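Clisness Cherry Cloth with Red Edging

Item 2076. Kitchen and table linens, small cloths.
Sold singly. Ships from our Esbridge store.
Reviewed and written up by Nnamdi Haruna

Every maker of small cloths tells you theirs will do everything. The Clisness leaflet says this one is a napkin, a basket liner, a bread cover, a gift wrap and a "keepsake." I have sold linens long enough to distrust a list like that. A cloth that is good at drying a glass is usually poor at looking nice under a cake, and the other way round. So read the leaflet if you like, then read this.

What you get is a white cloth with a scatter of tiny gray specks, printed with red cherries and green leaves, and edged all the way round in red. The cherries come in more than one size, some single, some in pairs. The print is cheerful and a bit old-fashioned. If you want a plain cloth, we have plenty, and they cost less.

The edging is what you are paying for. It is scalloped and it curls. Clisness says it "lies flat after the first wash." Mine did not. It lay flatter after I pressed it from the back with a warm iron, and by the next morning it had started to curl again. I don't mind this in a basket, where a wavy edge looks fine. On a set table I would mind it, and I would want to know before I bought eight of them.
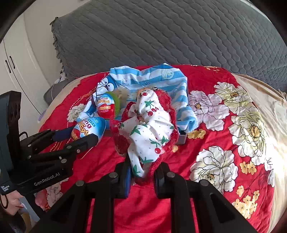 The cherry cloth bunched up, with a blue-and-white striped cloth behind it.

It bunches well, I will say that. Gather it by one end and the rest stands up in soft folds with the red trim running along the side, so it makes a decent top for a jar or a bit of filler in a gift box. It also creases. Leave it scrunched in a drawer and it comes out looking slept in. Fold it in quarters if you care about that.

Does it soak anything up? The maker claims 200 washes and "lasting absorbency," and gives no test for either. I washed our counter sample through most of January and lost track long before 200. The red stayed put on the cloth, which I had doubted. I still would not put it in with white shirts the first time. For spills it is ordinary. A plain cotton towel at half the price will beat it.

Lining a tray or a shallow box

This is the use I can stand behind. A cloth this busy hides crumbs, and the trim gives the box a finished look with no effort. Two things to check first. Measure the inside of your box, including the walls, and compare it with the size on the packet; the people who send this cloth back mostly send it back for being too small. Then decide whether you want the pattern to show. Once the box is full, you will see edging and not much fruit.

If you need something to drape right over the sides, look at a larger cloth. We stock the Nallevura striped one, item 866, for that job. It has no trim to catch on things and it dries faster on the line. It is also duller, and I have yet to see anyone pick it up and smile at it.

Care

Wash cool, inside a mesh bag.
No bleach.
Dry flat or on a line. The dryer makes the edging curl worse.
Press from the back, cloth first, then the trim with the tip of the iron.
Trim loose threads with scissors. Do not pull them.

Questions we get

Is it a set?
No. One cloth per packet. The picture on the Clisness packet shows several, and I have asked them to change it.

Do you have the lemon print?
We did. Shemweta, who handle the importing, tell me 2000 are on order. They told me the same thing last year.

Is the trim handmade?
The packet says "hand-finished," which could mean almost anything. The stitching on our sample is even, and I suspect a machine did most of it.

Can I use it as a child's doll blanket?
People do, and it seems to hold up. Check the edging for loose loops now and then.

Returns

Unwashed cloths can come back within a month with the band still on. We don't take back washed ones, even if the edging has curled, as you have now been told that it will.

Related items: Nallevura striped cloth (866), mesh wash bag, plain cotton towel in white or oat.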